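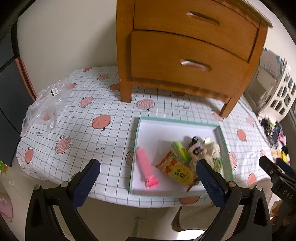
A reader in Ukberg wrote in to say that her tidying software kept stopping at drawers, and that three evenings of changing settings had got her no further. She wanted to know whether the trouble lay in the arm or in the program. In most homes it's the program, and these tips are for that.

Sorting small things with a planner

Clear the top layer first. Set the planner to take items that touch nothing else before it tries anything in a pile. In Noten this is the "free items first" box, which is off when you install it.

Teach the container, then the contents. Mark the lid or tray as a fixed region. If you skip this, the planner treats the rim as one more thing to pick up.

Clear plastic bags confuse depth readings. Put them in the "ask me" group and move them by hand until you have enough labelled views. We needed 78 for one size of bag.

Patterned cloths. Printed flowers and lettering get picked out as objects. Record the bare cloth once and load it as the background. Do it again after washing, as creases shift the pattern.

Soft toys and packets want different grip limits. Keep two profiles and switch by label. One middling value crushes the crisps and drops the toy.

Drawers. Give the handle its own label, apart from the drawer front. Shiny handles give patchy readings under a lamp, so take the views in daylight and again with the lamp on.

Slow the last bit. Set the approach time to 930 milliseconds and the time-out to 3000. Shorter time-outs fill the log with false failures.

Save the log before changing anything. Change one setting, run it 3 times, then look.

Last updated: 2026-01-13

Search tips... Go

Comments

The bare cloth tip sorted mine out. It had been trying to lift a printed daisy since October.

Does the "ask me" group work in Bepari as well? I can only find "skip".

Same thing, but you have to turn on prompts under Planning first.

Two grip profiles weren't enough here, I have a third for socks.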